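Two-finger linkage vs. parallel jaw on a concealed hinge (in sim)

torque_noodle
I have been at this since November and I'd like somebody to either agree with me or ruin my evening. Task is simple on paper: arm comes down, takes a concealed cabinet hinge off the table, moves it to a fixture. Everything is still in sim. I'm comparing the Zistetti linkage gripper with the Caldeira parallel jaw, same arm, same controller, same wrist camera, 375 attempts each.

The Zistetti lost, and it lost in a stupid way. The Caldeira dropped the hinge now and then like an honest gripper. The Zistetti mostly closed fine and then the pose estimate went for a walk, because its linkages sit right in front of the half of the part I care about. View from the wrist on approach:

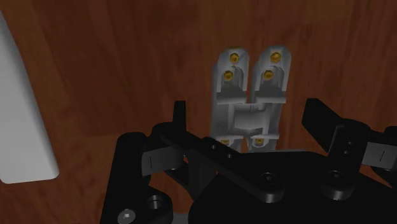 Wrist view, Zistetti. Lower screws barely clear the linkage.

My estimator likes those screws. It would marry those screws. Take the lower pair away and it starts getting creative about which way the hinge points, sometimes by 42 degrees. I'm about ready to call it for the parallel jaw and move on with my life.

burr_removal
So you're blaming the gripper for where you bolted the camera. Bold.

torque_noodle
The camera is where the Zistetti bracket puts it. I didn't design the bracket. I would like to meet whoever did.

Jamshid Esfahani
I ran the same linkage gripper last year at Stollbridge and burr_removal is half right. Tilt the camera outward and you get the base of the part back, but then you lose the fingertips for the last bit of the approach, and that's the bit where you want them. We went with a fixed camera looking across the table and kept the wrist one for the final correction only. Two calibrations to maintain instead of one. I complained about it weekly.

burr_removal
Or grab it from the other end. The part is close to symmetric, use it.

torque_noodle
Close to symmetric is exactly the problem. The fixture takes it one way around. My success rate went up nicely when I stopped checking orientation, which I mention only so you know I tried it.

pla_and_regret
What does the controller do when the estimate jumps? If you're on Firnix it'll happily chase a bad pose right up to the joint limits. Put a gate on it: 3 frames that agree or no update. I'd do that before spending money on a different gripper. And is the hinge alone on the table, or is there other junk for the estimator to fall in love with?

torque_noodle
I'm on Firnix, yes. No gate. I feel seen. As for junk, there's plenty — phone, pencil, screwdriver, a gray bar that the segmenter keeps trying to merge with things. From the front, gripper empty over the table:

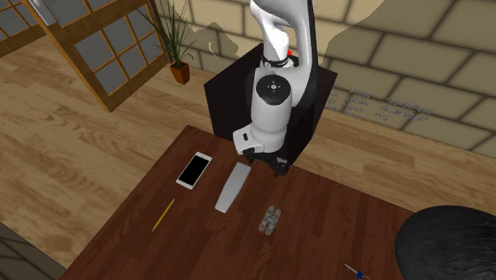 burr_removal
A fixed camera from that side would settle this in an afternoon. Run the same layout with both grippers and only the outside view. If the Zistetti still loses, I'll apologize to you and to the bracket.

torque_noodle
Not sure I agree it settles anything. The real cell has no room for a camera out front, there's a person in the way most of the day. If the gripper only wins with a camera I can't mount, it doesn't win.

Jamshid Esfahani
It still tells you whether the fingers or the eyes are failing. Right now you have one number with both mixed into it. And the parallel jaw may be hiding something too. Did you try it with the hinge flat against another part? Ours couldn't get its fingers in there, and the linkage one could.

torque_noodle
I did not. I spaced everything out nicely, like a coward.

pla_and_regret
Gate first, please. It's maybe ten lines.

torque_noodle
Fine. Gate goes in tonight, then the outside camera for both, then I shove the bar up against the hinge and see who cries. Not apologizing to the bracket under any outcome.

burr_removal
Post the failures too, not just the rate. And log which way the hinge was facing on each one.

Related threads
Firnix: smoothing vs. rejecting bad poses
Caldeira jaw pads wearing unevenly
Wrist camera brackets that don't block the part
Stollbridge arm, backlash at joint 2

Last updated: November, 9:42 pm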